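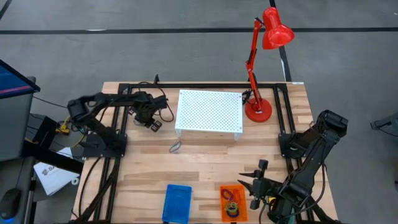
Why Do Some Things Have Holes in Them?

I have a funny habit. Whenever I walk into a room, I look for holes! I don't mean the kind in your socks. I mean the ones somebody put there on purpose. Take the little white shelf standing near the red lamp. Its top is covered in small holes, all lined up in a neat grid, and it still works perfectly well as a shelf. So what are they doing there?

Let's start with weight. Every hole is a spot where there isn't any material, so a thing with lots of holes is lighter than the same thing made solid. You still have all the bits between the holes, and they hold hands (sort of) and share the load. A bag of apples pushes down on lots of little bridges all at once.

Then there's air. Put a damp washcloth on a solid shelf and the bottom side stays damp for ages. On a shelf with holes, air can sneak in from underneath — and if there's water dripping off, it has a way out too.

Now, some things are better with no holes at all. A bowl is a good one. If you poured your milk into a bowl full of holes you'd be mopping the floor before you found your spoon! Food boxes are like that as well. Cardboard walls keep crumbs in and dust out, and they leave lots of flat space for colors and words.
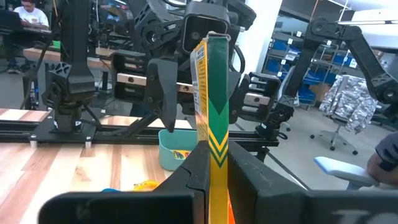
A tall green and yellow box, with a teal bowl beside it. No grid of holes on the front of this one!

My favorite hole-y things are baskets. Plastic ones often have slots, which are just holes that got stretched out. You can peek through them to see if your missing dinosaur is at the bottom, and light shines in so it isn't all gloomy down there. Sand falls out, too. I found that one out last August after a trip to the beach, and I'm sorry to say I was standing on the rug.

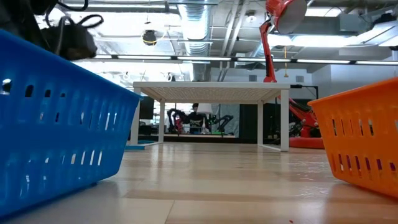 Two baskets, one blue and one orange, with slots in their sides.

Look at how the slots are spaced on a basket like the blue one. There's always some plastic left between one slot and the next. Without those strips, the sides would flop.

Try it yourself! Take 2 sheets of paper and fold each one into a little bridge between two books. Ask a grown-up to help you snip a few small holes in one bridge, then put coins on both, one at a time. Which one sags first? Now make the holes bigger and try again.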